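I've been arguing with people about demonstration data since December, mostly over lunch and mostly losing, so I'm going to write it all down in one place and lose more efficiently.

My claim is simple enough. If you want a robot to handle clothes, you should collect your demonstrations with hand-held grippers, in homes, and you should stop throwing out the ugly ones. The last part is what gets me in trouble. Everybody I work with is fine with hand-held tools by now. It's the ugly ones they can't stand.

Some background on where I'm coming from. I spent three years teleoperating arms to fold towels at Cullard, before I moved over to the group that does the hand-held work for Hukonik. Teleoperation is a miserable way to fold anything! You move your hands, the arm moves a beat later, you overshoot, you back off, and the towel has meanwhile slid into a shape you didn't ask for. I got decent at it, but "decent" meant I had trained myself to move like the arm. Slow, square, one corner at a time, no dragging, no flicking. The policy we trained on my data folded just like me on a bad day, and it only did that on our one gray table with our one stack of towels.

Then I picked up a pair of grippers with triggers and did a T-shirt, and it took me hardly any practice. Your wrists still work. You feel the cloth catch through the handle, and when it slips you know before you see it. You lose your fingertips (which matters more than the fans of this method like to admit) but you keep your arms, and most of folding is arms.

So that's the easy half of the argument. Now the fight.

Our Cotuden set has 2000 shirt episodes in it. The shirts start wherever they land. For the first training run, Teodor Pascu filtered the set the way everybody filters: he kept the demonstrations where the operator went straight to the sleeves, made the folds, and finished without a regrasp. Clean, fast, lovely to watch. Then he trained a second policy on a mix that put back 400 of the messy ones – the fumbles, the second tries, the ones where somebody pins the hem down with one gripper while trying to sort out a sleeve with the other and then changes their mind.

The clean policy looked better for the first few seconds of every rollout. It went in with such confidence! And then if the first grasp missed, it carried on folding air. It had never seen a missed grasp, so it had no idea there was such a thing. The mixed policy was slower and kind of dithery, and I'd let it near my laundry long before the other one. Over 61 trials on shirts it hadn't trained on, it recovered from bad first grasps often enough that even Teodor stopped making faces. I know 61 isn't a big number. I also know that papers have been built on less, and that the gap was big enough to see from across the room without a stopwatch.

What I take from this is that a mistake followed by a fix is the most useful thing an operator can give you, and we've been paying people to produce it and then deleting it. Worse, we've been coaching them out of it. The instructions we used to hand out said to restart the episode if you dropped the garment. Why? A dropped shirt is a shirt in a new and interesting position, and you've got a person right there who knows what to do about it.

The same goes for the room. I keep hearing that beds are bad work surfaces because they're soft, the sheet wrinkles, and the cloth you're folding gets tangled up with the cloth you're folding on. Yes! That's where people fold their clothes. If your gripper pushes down on a table, the table pushes back and you get a nice clear contact. Push down on a mattress and everything sinks a little, and the operator adjusts without thinking. I want that adjustment in the data. Separating a blue shirt from a beige sheet is a decent perception problem too, though I'll grant you it gets nastier when the colors match.

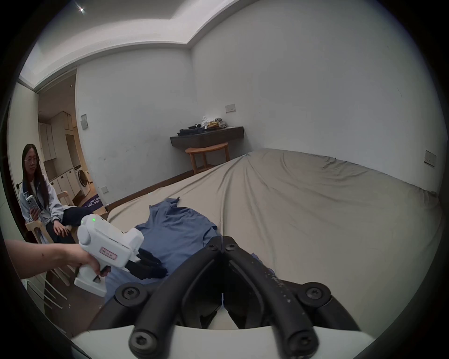 Despina Surdu read a draft of this and wrote back that I'm letting operators off too easily. In her view, plenty of messy episodes contain no recovery at all, only wandering, and a policy that learns to wander will do it forever with great patience. She'd keep the regrasps, cut anything where the garment ends up no closer to folded than it started, and label the rest by hand before anyone trains on it.

She's right about the wandering, and I've softened a bit. There's a kind of episode where the operator is plainly thinking, grippers hovering, and I don't want a robot that hovers. But hand labeling at our scale makes me want to lie down. I'd sooner ask the operators to squeeze both triggers twice when they know they've messed up and are starting a fix. They're the only ones who know anyway. Chih-ming Lau has a version of this half working, and the marks line up pretty well with what I'd have picked out watching the video – with the odd exception where someone squeezed twice out of pure annoyance.

The other objection I get is about embodiment, meaning that a person can put a gripper at angles a robot arm can't reach. Fair, and it does cost us episodes. We check reachability afterward and drop what the arm can't do. That's a filter I have no quarrel with, as it throws data out for being impossible and doesn't care how it looks.

Next up are pillowcases, where I fully expect to be wrong about something. Teodor has already picked out his clean subset.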